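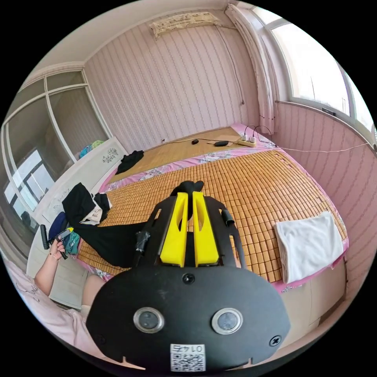 Ackermann makes it 300 for Grerkmont, and signs on again

October 2024

Well, he's done it! Mattes Ackermann played his 300th match for Grerkmont last night, scored in it, and then wandered into the bar afterwards in his flip-flops to tell us he'd signed for another season. I'd gone along expecting a cold, scrappy draw with Hegyi and a pie. I got the pie, and a good deal more besides.

If you've only started coming to Flanorari Park recently, you may think of Ackermann as the bloke in the 8 shirt who sits in front of the back four and points at people. He didn't start out there. He came to us as a winger, and a fairly quick one, and I can remember him running the full-back ragged in his very first match and then putting the cross over the stand. (The ball came down in the allotments. We got it back the following week.) It was the old manager who moved him inside, after one too many hamstring pulls, and he's been in the middle ever since.

The match itself took a while to warm up. Hegyi had clearly come to sit deep and nick something from a corner, and for half an hour it looked like a decent plan. Their goalkeeper, a very tall lad I hadn't seen before, caught everything we threw at him. We hit the post once, from Malte Reuter's header, and had a penalty shout for handball that I'd have given and the referee, who was much nearer, wouldn't.

Then, just before the break, the ball dropped to Ackermann 30 yards out. I think every one of the 700 people in the ground knew he'd have a go, and I think most of us were already groaning. He hit it flat and hard and it went in off the inside of the post, and the tall lad didn't even move. I've watched the clip five times this morning and I still don't know how he kept it down. The man next to me dropped his chips! 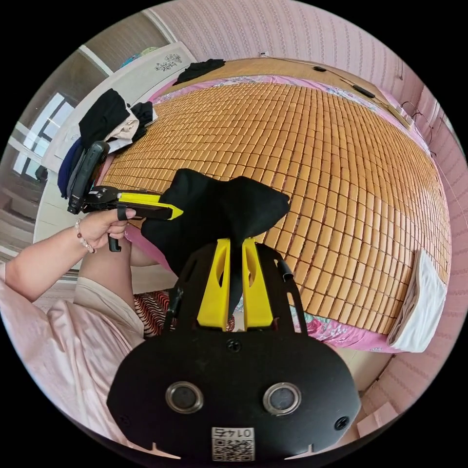
Yellow gripper fingers, side arms and the two round lenses.

The second half was more nervous. Hegyi brought on two forwards and equalised with their first proper attack, a tidy move down our left that finished with a tap-in at the far post. Our lot stood about looking at each other, and you could feel the place go quiet. I'll be fair to the visitors here, they were the better side for a good twenty minutes and should have gone ahead when a free kick came back off the bar.

Reuter settled it in the end. He'd been kicked up and down the pitch all evening and looked ready to come off, but when the substitute full-back slung one in from the right he got across his marker and glanced it home. Two-one. There were a few minutes left plus stoppage time, and Ackermann spent most of them taking throw-ins very, very slowly, which got him booked. His first yellow card of the season, and I bet he was pleased with it.

I caught him for a quick word afterwards. "I thought about stopping in July, when my knee was bad," he told me. "Then I missed one friendly and I was unbearable at home, so that was that." The new deal runs to the end of next season and there's some coaching with the under-sixteens in it too, two evenings a week. He says he's looking forward to that part more than he'd expected. I asked if he'd be teaching them crossing and he gave me a look.

Reuter was a bit more serious about it all. He reckons the side has got into the habit of switching off after scoring, and when you look back over the last few matches it's hard to argue. "We make it hard for ourselves," he said. "Mattes shouts at us about it every week and he's right." He had an ice pack on each shin while he was talking, poor thing, but he expects to be fit for the next one.

Kakel, the bakery on the station road, have paid for the new dugout roofs, and those were in use for the first time as well. They're a lot better than the old ones, though it didn't rain so I can't tell you if they leak. There's a plan to put the same firm's name on the away shirts after Christmas. I've seen a drawing and it's quite a loud orange, so do brace yourselves.

The win moves us up to fourth, a point behind Hegyi, who have played a match more than we have. Next up is the cup tie, away, and the supporters' coach leaves from the car park behind the main stand at noon. There were still a few seats going when I put my name down. Pay at the club shop, bring the right change if you can, and please be on time, as the driver did go without people last year and I was one of them.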